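3.2 Collecting demonstrations by remote control

All demonstrations were recorded on a single two-armed cell. The operator sits outside the enclosure and moves a pair of smaller leader arms, and the working arms copy their joint positions. We chose this over guiding the working arms by hand because a person leaning into the cell blocks the fixed camera, and because two arms are hard to guide at once with only two hands free. Hand guiding was kept for one purpose: setting the rest pose at the beginning of each session.

The task is to take a garment from the middle of the table, spread it, fold it and leave it on a pile at the back. Garments differ in colour, size and thickness. The operator is told which garment to work on but not how to fold it, apart from one rule: the first grasp must be on an edge or a corner. In early trials we left this rule out, and operators often picked the cloth up by the middle and shook it, a motion the learned policy copied badly.

Three views are stored with each demonstration, one from the fixed camera and one from each wrist. Figure 4 gives an example of both kinds of view.

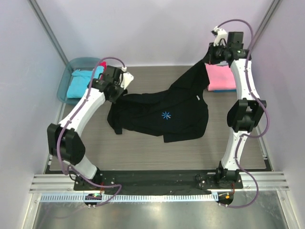
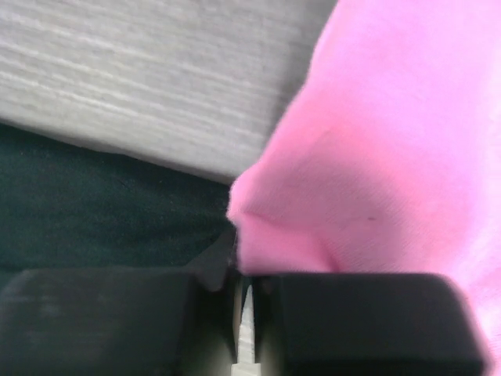
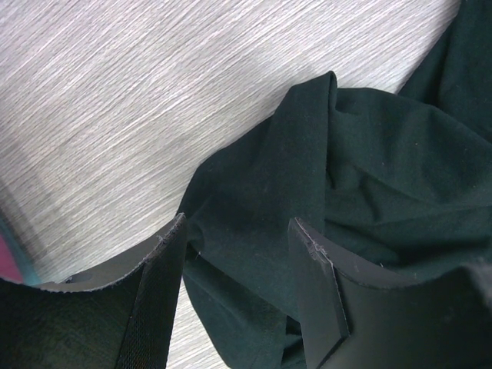

Figure 4. Views from the folding cell. First: fixed camera, with the right gripper holding up a corner of a black t-shirt. Second and third: wrist cameras, with the two fingers of the gripper at the bottom; pink cloth meets dark cloth in the second, and dark cloth lies gathered between the fingers in the third.

Cloth Handling Group, Kiani Laboratory, Castden

The fixed view gives the overall state of the garment and the position of both arms. It is of little use for judging a grasp, as the fingers are small in it and often hidden behind the links. The wrist views do the opposite. They show the cloth at the fingertips closely enough to make out folds and lint, but very little of the table.

Dark garments caused the most trouble. In the third view of Figure 4 the cloth and the fingers are both close to black, and what separates them is mostly texture and a faint sheen along the creases. Operators said they relied on the fixed view to approach a dark garment and on the wrist view only for the last part of the movement. We did not add a lamp to the gripper. A test with one gave bright spots on the finger plates that moved with the wrist, and the depth of the folds was no easier to judge.

A second difficulty arises where two cloths touch. In the second view the pink cloth bulges over the dark one directly above the gap between the fingers. An operator closing the gripper at such a point can easily take both layers. When this happened the operator was asked to open the fingers, back away and try again without stopping the recording. These recoveries were kept in the data. Removing them gave cleaner demonstrations, but the resulting policy had no way of dealing with a double grasp and would carry both garments off together.

Each operator first completed 20 practice folds, which were thrown away. They then worked in blocks of 60 minutes with a break between blocks. We found that the pace settled within the first block and that grasps became careless towards the end of the third – so no operator did more than two in a session. In total 8 operators recorded 2,000 demonstrations. One of them, Behrouz Naseri, had used the leader arms before; the others were new to remote control.

A demonstration was marked as usable if the garment ended on the pile with no sleeve hanging over the side. The mark was given by a second person watching the fixed view, never by the operator. Usable demonstrations were trimmed so that they begin with the first movement of either arm and end when both grippers are open and clear of the cloth. Pauses in the middle were left in. We tried cutting them, but an operator's pause often comes just before a change of grasp, and the cut left a sudden jump in the wrist views.

The recording software is a modified version of Sutach, the program used in our earlier work on towels. The main change is that gripper commands and measured finger positions are now stored separately. With thick cloth the two differ, and the difference gives the policy some indication that the fingers are closed on something. No force sensor was fitted.

3.3 Dividing the data

Demonstrations were divided by garment, so that no item used in testing appears in training. The garments held back include one dark t-shirt from the Ravby set, chosen for the reasons given above. The same split is used in all the experiments in Section 4.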